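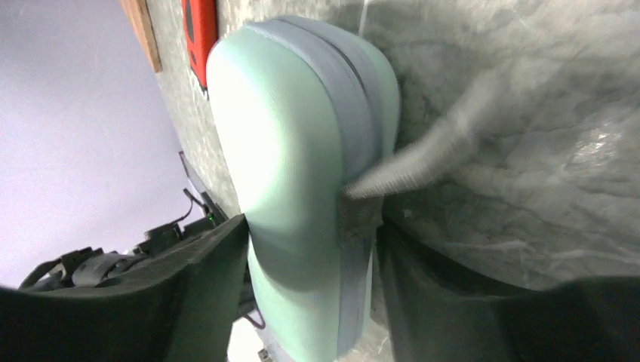 14th January

I finally emptied the bag closet this weekend. We call it the bag closet, but it also holds pouches, packing cubes, laptop sleeves, glasses cases and anything else with a zipper that was made to carry something smaller. It's the narrow one at the end of the hall, and the door hadn't shut properly since October.

I started on Saturday after breakfast and thought I'd be done by lunch. I wasn't. The problem with bags is that every one of them has something in it. Most of that is receipts and pens, but you still have to look. I found a library card, two keys I can't place and a phone charger I'd already replaced.

The way I did it was to pull everything out onto the bed and sort by size. Big bags first. The old Usport duffel stays, even though the strap is worn, because it fits under an airplane seat and I know exactly how much it holds. The Mondosetti weekender goes. I bought it for a wedding trip and it weighs too much before you put anything in it.

Then the small padded things, which took longer. I have a weakness for those. If it's a nice soft color and has a bit of cushioning, I assume I'll find a use for it. Sometimes I do. One holds my travel sewing kit, and another has the cables for the good camera. The rest had been sitting empty in a bin for a couple of years. I let myself keep 4 and put the others in the donation box.

Some of them needed cleaning before I could give them away. Pale fabric shows everything. I used a damp cloth with a drop of dish soap, then a second cloth with plain water, and stood them up on the dresser overnight with the zippers open. I don't put padded cases in the machine anymore. I did it once with a Le Goff toiletry bag and the filling bunched up in one corner and stayed there.

For the shelves I bought a set of Plulix bins. They cost 50 dollars for the set, more than I wanted to pay, but they're the right depth for the closet and the old cardboard boxes were falling apart. Bags that keep their shape go on the top shelf standing up, like books. Soft ones get folded flat into the bins. The duffel hangs on a hook on the inside of the door.

I wrote the labels on masking tape for now. I've learned not to make nice labels in the first week, since I always end up moving things around. Travel is on the left, everyday on the right, and the bottom bin is for repairs. There are three things in there at the moment, all with broken zipper pulls. I have a pack of replacement pulls coming and will see if I can do them myself.

The donation box is in the trunk of the car. The drop-off place is closed until Thursday, so it will ride around with me until then. Next is the linen closet, though I want to get the zippers done first.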